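Weekend Sorter, Part Time
Stonis Repair and Reuse, Skellden Street shop

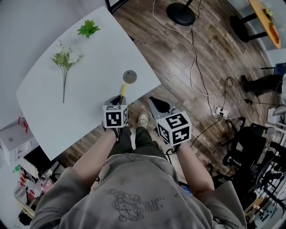 At one of the white tables.

Stonis is hiring a part-time sorter for donated household goods. You will unpack boxes, check items for damage, price them and carry them to the shelves. Some boxes weigh up to 31 pounds.

Hours are 9 a.m. to 3 p.m., both weekend days, starting in November. Pay is $544 every two weeks. Training is paid at the same rate.

You need to be 18 or older and able to stand for most of a shift. Retail experience helps but is not required. Wear closed-toe shoes. Street parking is free; the lot behind the shop is for donors only.

To apply, bring a short letter and two references to the front counter, or call the shop and ask for Halima Ezeani at extension 3611.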